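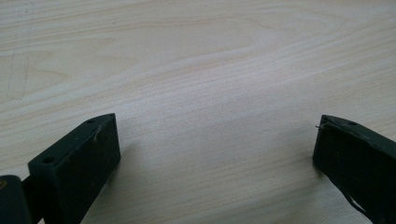

Huvness Project – Progress Report to the Rilmont Fund
By Pui-shan Shih
2023-06-23
Filed under: Grant Reports, Open Days

The open day the Fund asked us to hold has now been held. We had planned for 31 guests and received 42, several of whom had come for the sandwiches and stayed for the robots, or possibly the reverse.

The morning went to the Drellura arm, which sorted small parts into trays while I talked over it. It stopped once, in the middle of my sentence about reliability, and had to be restarted. A guest from the Ragab workshop asked whether this was part of the program. I said we valued transparency.

After lunch we let people try the hand-held grippers. This was by far the more popular half of the day, and the line ran out the door for most of it. Adults who had sat politely through my slides argued over whose turn it was. We collected 61 usable recordings from visitors, plus a larger number in which the person holding the gripper is mostly waving to a relative. The usable ones bring our total to more than 1000, the figure promised in the original proposal, though the proposal did promise it for last November.

Spending is on budget except for catering (see above regarding sandwiches). Finger coverings remain a line we underestimated. They wear faster than the supplier's leaflet suggests, and I would like to move a small amount over from travel, which we have hardly touched – the farthest anyone went this quarter was the hardware store.

Still to do before the next report: label the visitor recordings, find out why the arm dislikes the word "reliability," and write up the sorting trials. The second of these may take a while.

Last updated by P. Shih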